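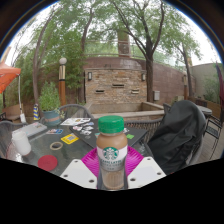 Print this page
E-mail this page

Handling Beverage Bottles with a Hand-Held Gripper: Procedure for Shared Outdoor Areas

Effective 1st February. This procedure replaces the September edition.

1. Scope

This page sets out the required steps for grasping, lifting and setting down filled plastic bottles with a two-finger hand-held gripper in courtyards, patios and other areas open to staff and guests. It applies to all Vurkden sites and to partner groups working under the Cullinane agreement. Glass bottles and open cups are covered separately in the Drakilik handling notes and must not be used under this procedure.

2. Before starting

The operator must obtain permission from the person responsible for the area. Permission given for an indoor room does not extend to an adjoining courtyard.

Inspect both fingers. Plates that are bent, cracked or loose at their fastenings must be replaced before work begins. Fingers should close evenly and meet without twisting. Record the gripper number on the session sheet.

Check that the bottle cap is fully closed. Bottles that have been opened may be used if the cap threads properly and the bottle does not leak when tipped by hand. Wipe the outside of the bottle dry.

Choose a level table. Glass-topped tables are permitted for plastic bottles only. Personal belongings may stay on the table with the owner's consent, but computers, tablets and telephones are to be kept away from the path of the bottle. Cards or papers showing names, addresses or account details must be turned over or put away.

3. Grasping the bottle

Stand with both feet on the ground and hold the gripper in the dominant hand. Do not work while seated on the arm of a chair or while leaning over a chair back.

Open the fingers wider than the bottle and approach from the side at a steady pace. Place one finger on each side of the body. The cap is not a gripping surface. Where the bottle has a label sleeve, close on the sleeve only if it does not slide under light pressure.

Close slowly until both fingers touch, then add pressure until the bottle no longer turns when nudged. If the wall of the bottle buckles, release and begin again with less force.

4. Lifting and moving

Lift straight up and pause. A bottle that tilts during the pause must be set down and grasped again at a different height.

Keep the bottle upright throughout the move. Carry it over the table wherever possible and never over another person, a bag or an electronic device. The operator looks at the bottle; a second person, where one is assigned, watches for people entering the area.

5. Setting down

Lower the bottle until the whole base is supported. Plates with a ribbed or uneven surface may be used as a target, provided the operator tests by hand beforehand that the bottle will stand on them. Open the fingers fully before withdrawing the gripper.

6. Limits

A session may include no more than 18 grasps before the operator rests. No operator may exceed 155 grasps in one day. After a rest, repeat the finger inspection in section 2.

Stop work in rain or in wind strong enough to move papers on the table.

7. Drops and spills

Stop at once and keep others clear until the ground has been wiped. Four drops in one session end the session, and the gripper is to be sent to the Gando workshop for inspection. All drops are recorded, including those without a spill.

8. Records and questions

Session sheets are returned to Anil Poojary, Field Practice. Requests for an exception to any limit in section 6 must be made in writing to Clodagh Duggan, Equipment Safety, and may not be acted upon until a written reply is received.

Print this page
E-mail this page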